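Clokari (motion software)

Clokari is a software package for planning and executing robot arm motions in cluttered household settings. It combines a sampling-based motion planner, a task sequencer and an impedance controller behind a single programming interface, and is used mainly with seven-joint arms in simulation. The package was written by Oksana Chornovol and is maintained by the software group Skovier. It takes its collision library, Kuzmenko, from an earlier project by the same author.

Background

Chornovol began the work as a set of scripts for checking whether a grasp chosen by a perception module could be reached without striking nearby objects. The scripts called Kuzmenko directly and returned only a yes or no answer. A path search was added later, followed by a controller that could follow the resulting path in a physics simulator. Version 2 was released on 28 March 2023 and replaced the original text-based scene files with a structured format that stores geometry, mass and friction for each object.

Architecture

The software is divided into four processes that exchange messages over a shared memory bus.

The scene server holds the current estimate of all object poses. In simulation it can read poses directly from the physics engine, a mode the manual calls "oracle state," or it can accept estimates from a camera-based pose tracker. The two sources use the same message type, so a planner tested with oracle state can be switched to estimated state by changing one line in the configuration.

The sequencer breaks a task into steps such as reach, close, lift, carry and release. Each step has entry conditions and exit conditions written as tests on the scene. If an exit condition is not met within the time limit, the sequencer returns to the last step whose entry conditions still hold.

The planner searches for a joint path between the current arm position and a goal supplied by the sequencer. It grows two search trees, one from the start and one from the goal, and attempts to join them. A smoothing pass then removes needless detours. The planner gives up after 1325 failed extensions by default and reports the object most often responsible for rejected samples.

The controller converts the path into joint torques. It treats the arm as a spring and damper around the planned position, with stiffness set separately for free motion and contact. Stiffness is lowered when the gripper fingers come within a set distance of a surface.

Collision model

Kuzmenko represents each object as a group of convex shapes. Flat items such as plates and countertops need only one shape. Hollow items are harder, as a single convex shape closes off the opening and prevents the planner from placing anything inside. Bowls are therefore split into a ring of wedges and a base, with nine wedges used unless the user asks for more. Handles and spouts are modeled as separate shapes attached to the main body, which lets a gripper approach a handle without being rejected for nearness to the pot.

Each shape also carries a safety margin. The margin is applied to all pairs except those listed as allowed contacts for the current step, such as finger and handle during a close step.

Kitchen test scene

The Clitby scene set is distributed with the package and is used for regression testing. Its kitchen layouts place cookware on a countertop in front of fixed drawers, with a raised cabinet limiting sideways motion of the arm. Object positions are drawn at random within marked regions before each run, and a full regression consists of 100 runs per layout.
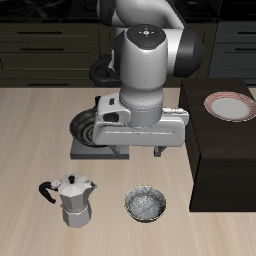

Simulated kitchen layout with the gripper over a frying pan; a moka pot and a bowl stand on the countertop.

Positions of the gripper close above cookware are a common source of planning failures. The gripper body is wide compared with its fingers, and a wrist angle that suits the fingers may bring the body into contact with a neighboring object. The planner handles this by sampling wrist rotation first and discarding angles for which the body overlaps anything in the scene. Only then does it solve for the remaining joints.

The same positions affect perception. A camera facing the arm may lose sight of an object once the gripper moves over it. When the visible part of an object falls below a threshold, the scene server freezes its last accepted pose and marks it as stale. The sequencer permits a close step on a stale pose but does not permit a carry step until either a new estimate arrives or the finger sensors report a grasp.

Tooling

A replay tool records every message on the bus and can step through a run forward or backward. It draws the search trees over the rendered scene and colors rejected samples by the object that caused the rejection. A command-line checker compares two recordings and lists the first message at which they differ, allowing for a set tolerance in joint angle.

Limitations

Clokari assumes rigid objects. Cloth, cables and liquids are not supported, and a filled container is treated as a solid of fixed mass. Hinged lids can be modeled, but the planner holds them closed during transport. Replanning takes place only between steps, so an object that moves during a reach is not avoided until the step ends or the contact limit stops the arm.

See also

Impedance control
Motion planning
Rapidly exploring random tree
Robot simulation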